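1/ ok moving thread bc a few people asked. we left Irkemport for Pradton in September, 699 miles, one truck, two cats. writing down what I'd do different before I forget it all

2/ the quote. get it in writing and then read the part under the signature. ours said "stairs billed separately" and guess who lives on the third floor now. that was on us, it was right there

3/ book the elevator. we didn't. building in Pradton makes you reserve it in 2 hour blocks and the morning ones go first. so we carried 38 boxes up by hand. my knees are still filing complaints

4/ boxes. small ones!! everyone says this, I ignored it, packed a giant one full of books and it just sat in the hall in Irkemport for a week like furniture. ended up unpacking it and doing it over into 6 little ones

5/ label the SIDE. not the top. once they're stacked you can't see teh top. also write the room it's going TO. "office" meant nothing to anyone, we don't have an office anymore

6/ kitchen takes three times longer than you think. start with the stuff you use once a year – roasting pan, the punch bowl, all the holiday mugs. leave out one plate and one cup each. drinking glasses get wrapped one at a time, socks work great, we used every sock in the house

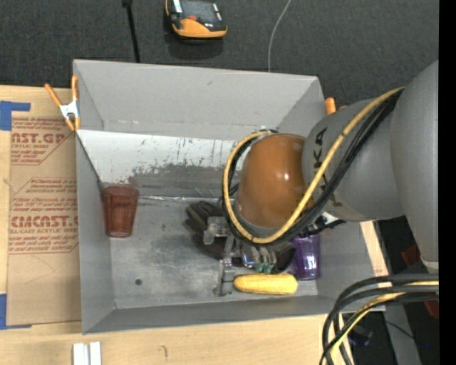
7/ cats. vet gave us something for the drive, one slept the whole way, the other one sang. from Irkemport to the state line. do a practice run with the carrier if you can, even just around the block. leave it open in the living room for a couple weeks so they think it's a bed

8/ we stopped overnight in Requena. picked the motel off a map at 11 pm, wouldn't do that again. call ahead and ask about pets and ask about parking a truck, most lots can't fit one. ended up on the street with me checking out the window every hour

9/ first night bag. sheets, towels, toilet paper, phone chargers, scissors, meds, cat food, a lamp. rides in the car with you. we had everything but the scissors and I opened the first box with a house key

10/ utilities. power was easy, took one phone call. internet was not. Ploltis gave us a window of "8 to 5" and then moved it, twice. book that the day you sign the lease, seriously, before the movers even

11/ mail forwarding – do it two weeks out. we did it the night before and I'm still waiting on a license plate sticker that is somewhere in the middle of the country

12/ take pics of the old place empty. every wall, inside the oven, closets, all of it. landlord tried to charge us for a burn on the counter that was there when we moved in. sent the move in photo, got the whole deposit back

13/ things not worth moving: half bags of flour, the printer, any candle, a rug you already didn't like. I moved the rug. it's rolled up behind the door right now

14/ also eat somethign before the truck gets there. real food. we had a fight over a lamp at 3 in the afternoon and it was 100% bc all we'd had was coffee

15/ someone asked about tipping, we did cash, split even between the guys, plus cold drinks and sandwiches at lunch. no idea if that's the standard here

16/ will add more if I think of it. still can't find the can opener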